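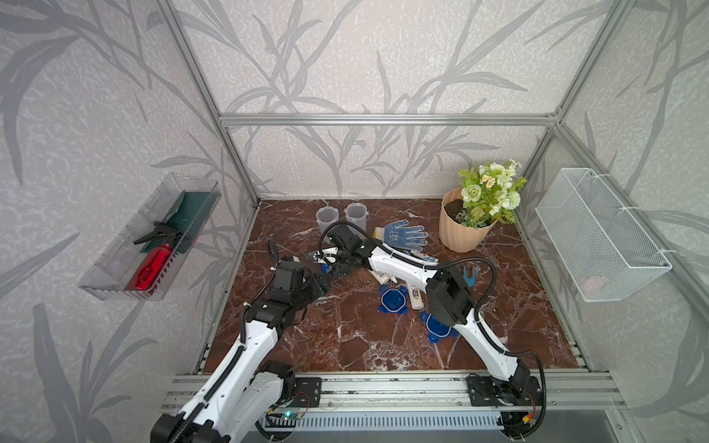 Wallpaper with large grey leaf and grass-blade silhouettes on an off-white, speckled background

Foliage wallpaper

Foliage wallpaper is a wall covering printed with leaves, stems, grasses or branches, usually without flowers or with very few of them. It is one of the oldest groups of repeating patterns for interiors and it is still produced in paper, vinyl and non-woven qualities. In the trade it is often counted together with floral wallpaper, but the two have partly separate histories.

History

Early printed papers with leaves were made from carved wooden blocks. Each colour needed its own block, and the printer had to place it by hand over the colour before. A design of only leaves could be printed with one or two blocks, so it was cheaper than flowers and was commonly used in corridors and bedrooms.

In the district of Lonirura the craft was centred on the town of Isier, where the Murkine works printed foliage papers on order. The oldest pattern book of the works which is still kept contains 166 designs. The best known of them is Achari, a pattern of long bending grasses in three tones of green, later also sold in grey and in brown. A usual order was 350 rolls. For the largest one, a hotel, the works delivered 1000 rolls and had to engage printers from outside the town.

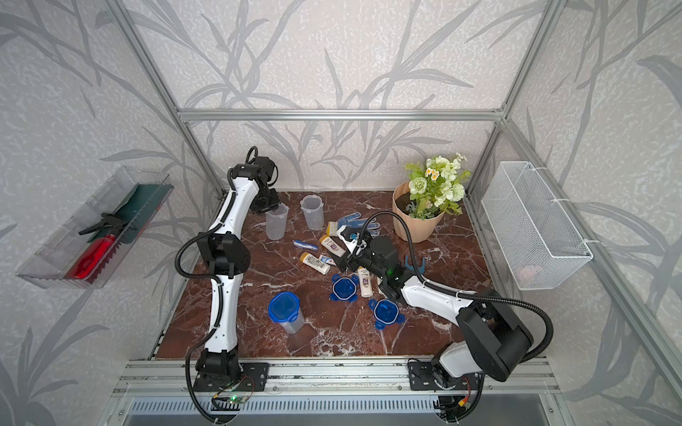 The change from blocks to rollers made the work faster but it also limited the height of the repeat, which could not be more than the circumference of the roller. Tall plants such as reeds and bamboo had to be shortened or divided in the drawing. The historian Maarja Kivi has described this as the main reason why the later Achari papers look more crowded than the first ones. Digital printing has removed the limit, and a stem can now be as high as the room.

Pattern and repeat

Three kinds of match are used. In a straight match the leaves meet at the same height on every strip. In a drop match each second strip is moved down by half of the repeat, and this gives less visible rows but more waste when cutting. In a free match the strips can be hung without regard to each other. Free match is rare in foliage papers with large leaves, where a broken leaf at the seam is easily noticed.

Surface 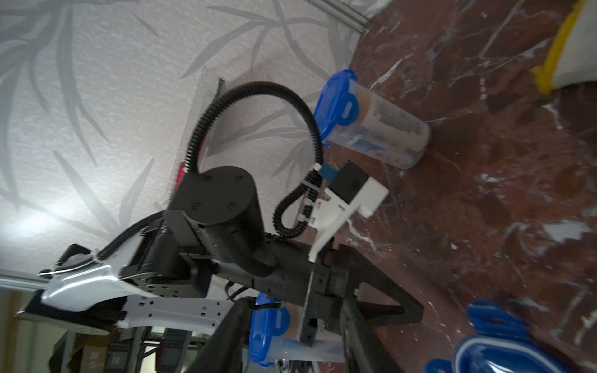
Pale leaf-patterned wallpaper with a bright spot of reflected light

Matt papers hide small faults of the wall but they are harder to clean. Papers with a vinyl layer can be wiped with a damp cloth. When a lamp stands close to a shiny paper, the print may be difficult to see from certain angles, and samples should therefore be looked at in the room where they will be hung.

Colour and use 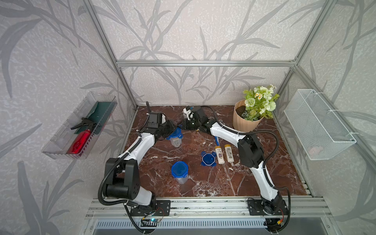
Green is the traditional colour of foliage paper, but grey became common when people began to want quieter walls behind furniture. Grey designs are normally printed in two or more depths, so that some leaves seem to lie further back. They are often combined with natural stone of a warmer colour, as where darker grey leaves on a pale grey ground stand on three sides of a brown marble top with white and cream veins. Carrying one pattern over all the walls makes the corners less strong to the eye. With a large leaf many decorators prefer to cover a single wall and to paint the others.

See also

Block printing
Floral wallpaper
Lining paper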